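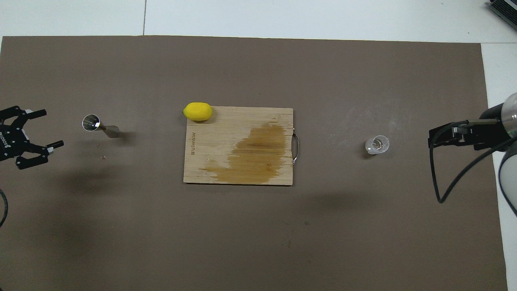

How to plan the budget for a two-arm table station

By Noemi Barbieri

Many teams ask first for the price of the arms. I would start from the tasks. Write down what the station must handle in the first 6 months, with the real objects: a cutting board, a lemon, a jigger, a small glass. From this list come the payload, the reach and the opening of the grippers.

Step 1. Make two columns, "buy once" and "buy again". Arms, controllers and the table go in the first. Finger tips, cables, mats and the objects themselves go in the second. In Villanueva we forgot the second column, and by February we were paying for finger tips from the travel money.

Step 2. Ask for quotes with the same text to each supplier. We wrote to Skoltier and Bokmont. One quote included the gripper cables and the other did not — the difference was 337 euros for the pair, and we found it only on the second reading.

Step 3. Ask for the delivery time in writing. Our grippers needed about 14 weeks, but the arms came much earlier, and their warranty was already running.

Step 4. Keep a line for food and cleaning. Fruit must be replaced often, and a board that gets stained should have a spare. I order 2 of each object, from the same batch if possible.

Step 5. Send the sheet to the person who signs before you ask for the final quote. At Vosilby, quotes expire after one month.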